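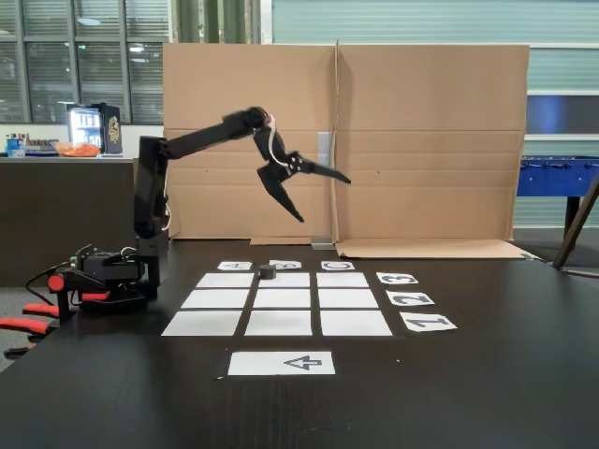

The Kitel arm over the letter-and-number grid, puck on B3.

Saturday, May 5, 2018

I've had the Kitel desktop arm for 28 days now, and I keep finding excuses to stay late with it. A few of you wrote after my short post in the spring to ask whether it was worth the money, so I'm going to try to answer that properly, with the good parts and the annoying parts in whatever order they come to me.

First, the basics. Kitel is sold by Wieczorek, a small shop over in Desby that used to do mostly servo parts for hobby people. The arm comes as a kit for $229, you put it together yourself, and the software is a free download. I paid full price like everybody else. Shipping to Catesville took four days.

The build took me nearly 7 hours, spread over two evenings. Could have been less! I put the forearm link on backwards the first night because the drawing in the booklet shows it from the other side (page with the big exploded view, you'll know it when you get there), and then I had to take the wrist apart again to turn it around. The screws are good ones, though, and they gave me spares of every size. My one real complaint about the build is the wiring. The cables coming off the base are a handful, and the one at the wrist wants plenty of slack. Leave it a loop. If you pull it snug, the wrist can't bend all the way down.

Now the fun part. The starter lesson is a grid game: nine squares of white paper, three by three, with letter cards for the columns and number cards for the rows, so every square has a name like on a chessboard. There's an arrow card too, so you remember which way you set it all up. You type in something like "B3 to A1" and the arm is supposed to pick up the piece and carry it there. I laid mine out on a black table, which I'd recommend, as the gaps between the squares make nice dark lines and it's easy to judge how far off center you are. I also stood up a couple of big sheets of cardboard behind it. Looks like a school play, works fine.

What I love about this lesson is how quickly you stop thinking about motors. By the second evening I was thinking in squares. The front row is easy. The back row is where you learn something, and the corners back there made me redo the whole calibration from scratch – twice. The booklet gives calibration half a page. It deserves five.

The gripper is the part I was most nervous about and it's the part I like best. Two black fingers, and they open nice and wide. A small round piece is a good thing to start with because it doesn't care which way you grab it. I tried a pink eraser next and that was a much longer evening. If you come at it crooked, it spins. I ended up writing a little routine that nudges the piece straight before closing, and I was so pleased with that I called my sister.

I wrote to Wieczorek about the calibration pages and got a reply the next morning from Lech Wróbel, who wrote the booklet. He agreed the section is thin, sent me his own notes (very readable, with hand-drawn arrows everywhere), and told me a longer version is planned for August. He also fixed a bug I'd mentioned in passing, where the software forgets your table height when you close it. That fix is in the current download, so make sure you have the newest one before you start.

Things I'd change: a longer power cord, please. Labels on the cables. And a way to slow down only the last bit of a move, so it comes down gently on the piece. Right now it's one speed for the whole trip.

Would I buy it again? Yes, and I'd buy it for a patient teenager too, if they had somebody around for the wiring. If you've got one already and you've worked out the back corners, leave me a comment with your settings. I'm going to try stacking next.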